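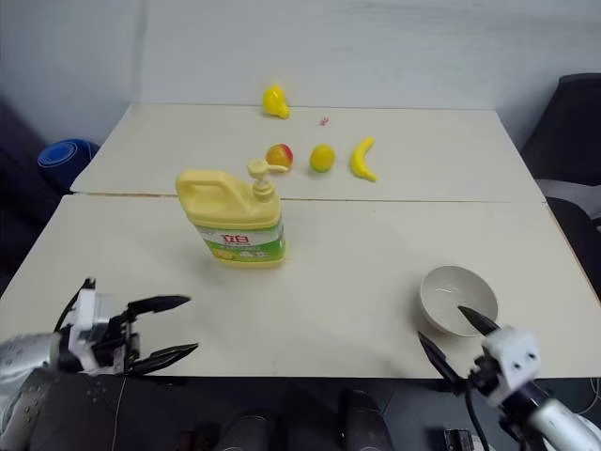 About Erunex

Erunex is an independent calibration laboratory for weighing and temperature equipment. We service bench scales, floor scales, checkweighers, probe thermometers, data loggers and cold room sensors. Most of our customers are food packers, commercial bakeries, pharmacies and school laboratories. The laboratory and the main office are both on the Balcombe site.

The company was set up by Parvathi Marar, who had spent her earlier career in weights and measures inspection. The first premises were a single rented room with one balance, one set of stainless steel weights and no air conditioning, so precision work was done before 7 a.m. in the summer months. The present laboratory is temperature controlled and the balances stand on separate supports isolated from the building floor.

What we do

Scales are calibrated either at the customer's site or in our laboratory. On-site work is preferred for any scale above bench size, as moving a scale can change its adjustment. The technician records the condition of the instrument as found, carries out eccentricity, repeatability and linearity tests, makes any adjustment the customer has approved, and repeats the tests. Both sets of readings appear on the certificate. If no adjustment was made, the certificate says so.

Thermometers and loggers are calibrated by comparison with a reference probe in a stirred liquid bath or a dry block. The standard package covers 2 points chosen by the customer, normally one near the lower end of the working range and one near the upper end. Additional points are charged individually. Loggers should be sent with their batteries fitted and any password removed.

We also repair scales. Common jobs are load cell replacement, display replacement, leveling foot replacement and cleaning of contaminated mechanisms. We do not repair thermometers. A probe that fails its test is returned with a report of the errors found.

Equipment on record

Our database holds 2,274 instruments, of which 1,955 are weighing instruments. Each one has a record number that stays with it if it is sold or moved to another department. Customers can request the full history of any instrument registered to them, including earlier certificates and repair notes. Records are kept for the life of the instrument and for six years after it is retired.

Recall notices are sent one month before the calibration due date. The interval is set by the customer. We can supply drift figures from past certificates to help with this decision, but we do not set intervals on a customer's behalf.

Unnithan service contract

The Unnithan contract is our fixed-price plan for sites with several instruments. It covers one scheduled visit a year, all certificates, and labor for minor repairs found during the visit. Parts are billed separately. There are 255 sites on the plan at present. Sites that run night shifts may ask for a visit starting at 6 p.m. or later at no extra charge.

The Puma loan kit is available to contract customers while an instrument is away for repair. It consists of a bench scale, a check weight, a power supply and a carrying case. The kit is supplied with a current certificate and must be leveled before use. It is not suitable for wash-down areas.

Staff

Parvathi Marar is the managing director and reviews all quotations for new sites. Padmavathi Rodrigues is the laboratory manager. She approves certificates, maintains the reference weights and handles technical complaints. Field technicians are trained in the laboratory before working alone and are reassessed every March.

Visits and deliveries

The goods entrance is at the rear of the building and is open from 8 a.m. to 4:30 p.m. Instruments should be clean, packed in a rigid box and labeled with the company name, a contact name and the purchase order number. Balances with a removable pan should be shipped with the pan wrapped separately. Equipment that has been in contact with hazardous material will not be accepted without a signed decontamination form, which is available from the office on request.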